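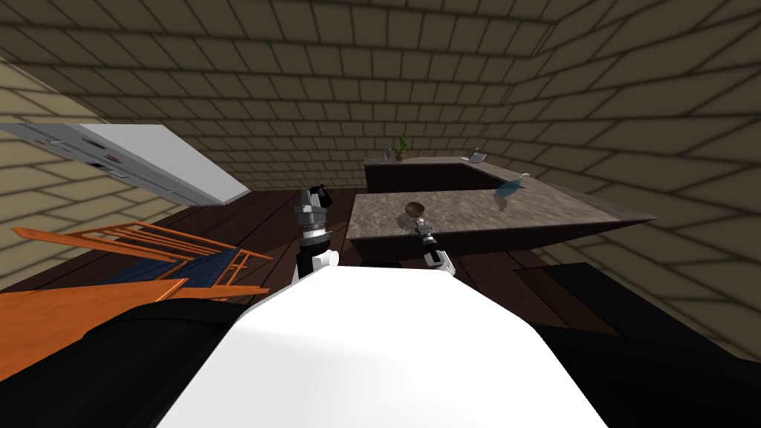

第四节 厨房收拾任务:从装好到跑起来

前面三节把安装、授权和手柄映射都讲完了,这一节终于可以让机器人干点家务了。先打个预防针:我玩 Dristomis 玩到现在,对“机器能不能做家务”这个问题的看法改了好几回,所以这一节除了步骤,还会夹带不少我自己的唠叨。赶时间的朋友直接看编号就行。

先说我们要做的事。厨房里有一个岛台,石纹台面,上面有一只棕色小碗,还有一只横躺着的蓝色玻璃瓶。任务听起来简单得不行:把碗拿起来放到后面靠墙的台面上,再把瓶子扶正。换成人,边打电话边就干完了。换成双臂机器人嘛……往下看吧。

4.1 开始之前

你需要准备好这些:

1. Dristomis 主程序,已经按第二节激活。
2. Tenasine 控制插件。名字拗口,作用是把手柄或者脚本的指令翻译成两条手臂的关节动作。没装它的话,机器人会一动不动地待在那里,论坛里每周都有人来问这个。
3. Lachance 厨房场景包。砖墙、深色木地板、岛台、冰箱、橙色椅子那一套就在里面。
4. 一点耐心。这个没法下载。

注意:场景包要放在英文路径下面。我第一次放在“我的文档/厨房/新建文件夹”里,贴图全丢了,墙变成一片粉红,折腾了一晚上才反应过来。

4.2 载入场景

1. 打开 Dristomis,点“场景”,选“从包载入”。
2. 找到 Lachance 厨房,双击。进度条会在中途停一阵子,别去点它,它在算碰撞体。
3. 载入完以后,在右侧列表里勾选“双臂躯干”。
4. 视角选“跟随头部”。这个视角一开始挺晕的,整个房间可能是斜着的,墙和家具都歪着走。晕得厉害就把“视角倾斜锁定”打开,画面会摆正,不过我个人习惯不锁,看久了就顺了。
5. 点“暂停物理”,先别让东西动起来。

提示:如果看见白色躯干占了屏幕下面一大块,那是正常的,头部视角低头就会这样。嫌挡视线的话,在“显示”里把躯干透明度往下拉。我一般不拉,因为留着它比较容易判断手臂离身体有多远(撞自己胸口这件事我干过,不止一次)。

4.3 校准两只夹爪

这一步千万别跳!我知道你想跳,我也跳过。

1. 打开 Tenasine 面板,切到“校准”页。
2. 先选左臂,点“归位”,等它停稳。
3. 让左夹爪完全张开,再完全闭合,重复 2 次。
4. 右臂照做一遍。
5. 看面板底部的分数。左右两边都在 69 以上就可以继续,低于这个数请回到第 2 步。
6. 点“保存为默认”。

小心:归位的时候手臂会走最短路线,它可不管路上有什么。所以归位之前先把机器人往后退一点,离岛台远些。仿真里撞了按一下重置就好,真机上撞了就得掏钱包了。

4.4 拿碗

现在恢复物理,正式开工。

1. 在场景里点选小碗,它的轮廓会亮起来。
2. 右手负责碗。把夹爪移到碗的上方,先不要往下。
3. 在“抓取方式”里选“捏边”。默认是“包握”,对付杯子还行,碗这么浅,包握会直接把它推跑。
4. 把下降速度调到 8。单位是他们自己定的,手册里也没解释,反正再快就容易磕到台面。
5. 慢慢下降,让一根手指进到碗里面,另一根留在外面。
6. 闭合夹爪。力度先给低一点,滑了再往上加。
7. 抬起来,停一下,看看碗有没有在夹爪里打转。
8. 转身,朝靠墙的台面走。那上面有盆小绿植,旁边是个灰色小杯子,放碗的时候离它们远一点。
9. 碗底接触台面以后再松手。早松一点点,碗就会弹起来,然后满地找碗。

说句心里话,第 5 步是整套流程里最磨人的。人伸手捏碗边的时候根本不会去想手指在哪儿,可是用手柄一点一点送,你才知道自己平时有多厉害。我头一次做完这 9 步,手心全是汗,转头看看自家水池里那一摞碗,心想还是我来吧。

4.5 扶瓶子

瓶子比碗难,而且难得多。玻璃瓶是圆的,又是躺着的,一碰就滚。蓝色又是半透明的,识别模块有时候干脆当它不存在。

1. 点选瓶子。如果点不中,到“感知”里打开“透明物体补全”。
2. 让左手先过来,轻轻挡在瓶身一侧,当个挡板用。
3. 右手去夹瓶颈。别夹瓶身,太粗了,也太滑。
4. 夹稳以后,右手往上抬,同时慢慢转腕,让瓶底先着台面。
5. 左手跟着扶住瓶身下半截。
6. 瓶子立住了也不要马上撤手,先停一停,再松右手,最后松左手。

注意:转腕和抬手一定要同时做。只抬不转,瓶子会斜着吊在半空;只转不抬,瓶底会蹭着台面走,走着走着就到边上去了。

小心:不要在岛台边缘做这个动作。Lachance 的玻璃掉到地上是会碎的,碎了以后碎片也参与碰撞计算,电脑风扇会叫得像要起飞。

用脚本自动跑的话,把上面的动作录下来,存成“任务”,再点“循环”。我录好以后连着跑,瓶子位置只要挪一点,成功率就往下掉。这也是我想跟大家多聊两句的地方:固定位置的活儿,机器现在干得挺像样,车间里同一个零件放在同一个槽里,它能从早干到晚,比我强太多了。家里可不是这样。今天碗在这儿,明天碗在那儿,后天碗里还剩半口汤。我不是唱衰啊,我还是很喜欢折腾这些东西的,只是如果你问我现在能不能把厨房交给它,我的回答是先交一只碗试试。

4.6 常见毛病

夹爪闭合了,碗没起来
多半是摩擦系数的问题。在碗的属性里看一下,如果是 0,说明场景包没装全,重新装一遍。

手臂抖个不停
先关掉“高增益”。还抖的话,看看是不是手柄和脚本同时在发指令,这两个会打架。

机器人走着走着撞椅子
椅子离冰箱很近,那一块通道窄。可以在“导航”里给椅子加一圈禁行区,或者干脆把椅子从场景里删掉(我就是这么干的,有点作弊,但是省心)。

画面卡得没法操作
关阴影。岛台底下和瓶子旁边的阴影都挺好看,可是真吃显卡。

导入真机配置后动作慢半拍
如果你跟我一样用的是 Hiltside 的桥接盒,请把它的缓冲改到最小,默认值是给大场地准备的。改完要断电重启,光点“应用”没用。

4.7 存档和收尾

1. 先“暂停物理”,再存档。顺序反了,存下来的可能是碗飞在半空的那一刻。
2. 文件名里写上日期和任务,不然过几天你会面对 7 个叫“测试”的文件发呆。别问我怎么知道的。
3. 退出之前让两条手臂归位。
4. 关 Tenasine,再关 Dristomis。

下一节讲关冰箱门,那个我到现在也没完全搞定,写到哪儿算哪儿。5 月那版手册里关于冰箱门的参数已经过时了,大家先别照着调。

最后修改:7月28日 星期日

评论 (8) 分享 (69) 收藏 (7)

相关文章
第三节 手柄映射与左右手互换
第五节 开关冰箱门(草稿)
Tenasine 插件更新后校准分数变低怎么办
Lachance 场景包贴图丢失的几种情况
Hiltside 桥接盒接线笔记
叠毛巾任务:我为什么放弃了

转载请注明出处 | 联系作者 | 返回顶部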